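Old tower stripped for parts – put it back together or give up?

Posted by Anežka Vaněk in Home & Office Computers
2018-12-05

Hi all! I have an old black desktop tower that I've been slowly taking apart in the evenings, partly to learn and partly because I'd like my nephew to have it for homework. It had been sitting in my storage unit for 7 years. My aim was to clean everything, put fresh paste on the processor and see if it boots.

So far I've taken out the hard drive (it slid out in its blue caddy, very satisfying) and the processor. The power supply, memory and the card along the bottom are all still in the case, and I left the cables plugged in wherever I could because I was scared of forgetting where they go.

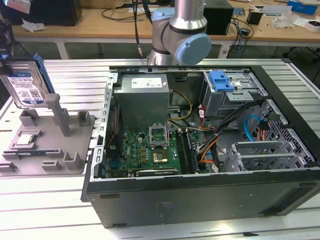
The tower on its side, with the CPU and hard drive in the tray on the left.

What I'm stuck on is the order. Does the processor go back first, or the drive? And is there any way to tell I've got the CPU the right way around before I close the bracket over it? I tried reading the manual but my copy is for a different Gallemel model and the drawings don't match. I also can't decide if I should take the memory out while I'm in there. My budget for this is pretty much zero, so if the sensible thing is to drop it off at the recycling place in Risavmont, tell me now before I buy paste!

Jiahui Feng

Don't give up yet, this is a nice easy one to learn on. I'd do the processor first while you have all that room and no drive in the way.

Look at the corners of the CPU. One of them should have a tiny triangle, and there will be a matching mark on or next to the socket. Some types also have little notches on the sides. Line those up and lower it straight down by the edges. It should just sit there with no pushing at all. If it rocks or one corner stands up, lift it off and look again – if you force it you can wreck the contacts and then you really are off to recycling.

Once it's sitting flat, close the bracket. The lever on some of them takes more muscle than feels right, and mine made a crunchy noise that took a year off my life, but it was fine. Then wipe the old paste off with rubbing alcohol and a coffee filter, put a blob the size of a small pea in the middle, and the heatsink goes on top. Tighten the screws a little at a time, going corner to opposite corner, if yours has screws.

Drive goes in last. Slide the caddy in until it clicks, then data cable, then power. Both connectors are L-shaped if it's SATA (your light blue cable is), so you can't easily put them in backwards.

Leave the memory alone unless it won't start. If it does nothing but beep, take both sticks out, put them back firmly and try again.

Oh, and power cord out of the wall the whole time! Touch bare metal on the case before you handle anything.

Baoshan Cheng

not worth it imo. you can get a used one for next to nothing

Xinyi Ren

I'd go with Jiahui's order. Two things I'd add from doing my dad's old machine last April.

Change the little coin battery on the motherboard while it's open. After that many years it's probably dead, and you'll get a clock error every time you switch on. On most boards it's a CR2032, but read what's printed on the old one before you buy. They sell them at the grocery store.

The other thing is cables. Before you put the side panel on, check that nothing is hanging where a fan blade can catch it. I used 2 twist ties off a bread bag and tucked the spare ones down by the drive cage. Not pretty, works great.

If it boots, let it run for an hour with the panel off and see how it does before you hand it over to your nephew.

Anežka Vaněk

Thank you!! Found the triangle, it was so small I needed my reading glasses and a flashlight. Ordering paste tonight and picking up a battery on Saturday. Sorry Baoshan, I'm too stubborn :)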